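Getting old sticker glue off painted furniture

bmaccarthaigh
Bought a second-hand cupboard on Monday and the last owner's kids went mad with stickers. The paper peels but the glue stays. What shifts it without taking the paint?

cillian_m
Hairdryer on low, 30 seconds, then an old bank card. Wipe with warm soapy water.

Nosipho B
Wouldn't use heat on paint. I did and it bubbled. Cooking oil on a cloth, leave it 20 minutes, rub in circles.

cillian_m
Must have been on high. I've done 11 drawers that way and no bubbles.

lucimara_f
Oil works but wash it off well or new paint won't stick. White spirit took the shine off mine - test inside a door first.

bmaccarthaigh
Not repainting, so oil it is. Ours is much like this one, tall with two doors and a drawer on top.

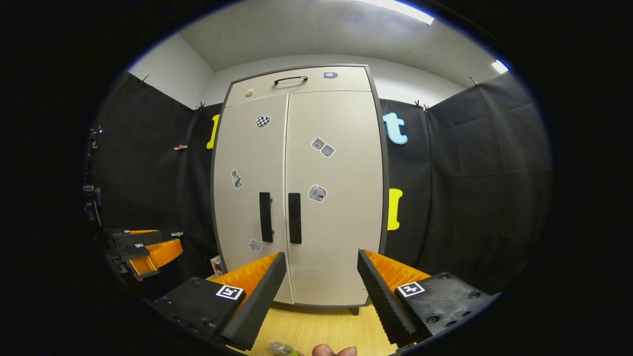
Reply from Nosipho B
Do the drawer first, it's easier to reach.

59 likes - 11 shares
Contact us | Copyright Hisodlow Forums | Back to top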